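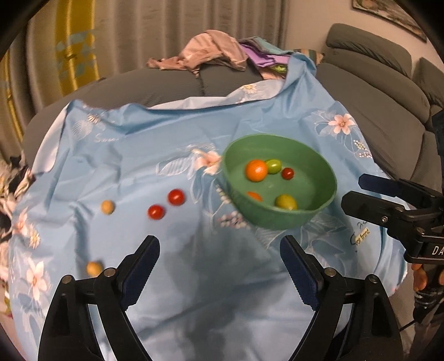 Fruit bowl, tomatoes and the blue flowered tablecloth

About Us

Hi, I'm Graça Henriques, and I run Aguiar, a small Portuguese language school over the hardware store in Lillham. If you've found this page you're probably thinking about taking a class, or your sister-in-law sent you the link and won't let it drop. Either way, come on in!

I grew up speaking Portuguese at home and English everywhere else, and I taught middle school Spanish for years before it crossed my mind that I could teach the language I actually dream in. The first class was a favor. Adeel Lashari had a job offer in Porto and needed to get through a phone call with a landlord, so we sat down with a dictionary and a pot of coffee and practiced saying "is the water heater included" until he was sick of it. He got the apartment. Then two of his coworkers called me, and by November I had a whiteboard and a lease.

These days we have 133 students between the Lillham rooms and the evening group over in Panitville (that one meets in the back of the library, so please use the side door after six). Some of you are moving, some of you married into a big loud family and would like to know what everyone's laughing at, and a fair number just like the sound of it. I love all of these reasons.

Who teaches here

Me, mostly beginners. I talk fast, and you're allowed to tell me to slow down.

Américo Fonseca has the intermediate groups and the grammar clinic. He used to proofread for a newspaper and he will find your missing accent mark from across the room. People are scared of him for one class and then they ask to stay with him for the next level.

Adelino Peixoto does conversation. No book, no homework, just talking – soccer, recipes, bad movies, whatever came up that week. If you understand everything but freeze when it's your turn, go to Adelino.

Arnaldo Vilela answers the phone and sorts out the schedule. He also teaches our kids' hour, with a lot of songs that I can no longer get out of my head.

How classes work

A term is 20 classes. Groups are small enough that you'll talk every single time, so there's no hiding at the back (sorry!). We teach European Portuguese, but plenty of our students have Brazilian friends and family and we're happy to go over the differences as they come up. Tell us which one you hear at home and we'll work with it.

You don't need a placement test. Come sit in on a class for free, and if it's too easy or too hard we'll move you next door. The textbook is included, and so are the Stirnis listening sheets, which Américo wrote himself and is very proud of.

Miss a class? Call Arnaldo and he'll find you a seat in another group that week. We don't charge for that.

The next term starts 19th January in both towns. Panitville fills up first, so if that's the one you want, send us a note soon. Our Lillham door is at 167 Mill Street, up the stairs on the left, and the buzzer sticks a little – give it a good long push. Até já!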